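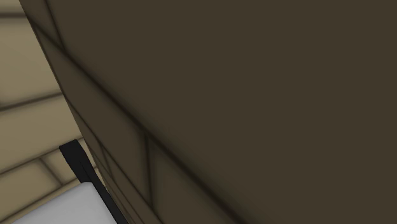
Review: the Lalen simulator, as shown at the Mornthorpe open day

I went to Mornthorpe to see a robot arm and spent most of the afternoon looking at a computer drawing of one. The Lalen is a training simulator. You drive an arm around a make-believe workspace, and when you hit something, no one has to order parts.

Tomos Penry ran the demonstration and did it well, in the patient tone of a man who has watched a lot of visitors steer straight into the floor. He gave each of us 5 minutes at the controls. I used most of mine finding out which way was left.

The arm moves nicely. There's a sense of weight when you swing it, and it stops where you ask it to. The controls took me one bad try to learn and a second to enjoy, and a boy of maybe ten picked them up faster than that. He was asked to give somebody else a turn. So was I.

The views are where I'd knock off points. Pick the close one and the arm is so near that it fills most of the screen, a great slab of plain dark brown, with a strip of tan floor down the left and the corner of something white with a black rim. I'm told you get used to it. I switched to the wide view and got on much better, though it takes three menus to get there -- two more than my patience had budgeted for.

The scenery is also on the bare side. Lalen's people have spent their effort on how things move, and the surfaces have had to wait their turn.

Price is $700 for a single seat, or $1000 with the Pugh hand controller, and I'd find the extra money. The keyboard works, in the way that stairs work when you're carrying a couch. Aled Probert at the sales table said a school discount is coming. He didn't say when.

Dumum, across the hall, had a real arm handing out pens. The line was 34 people long, so I went back and crashed the Lalen again.

Four stars out of five, and the coffee was free.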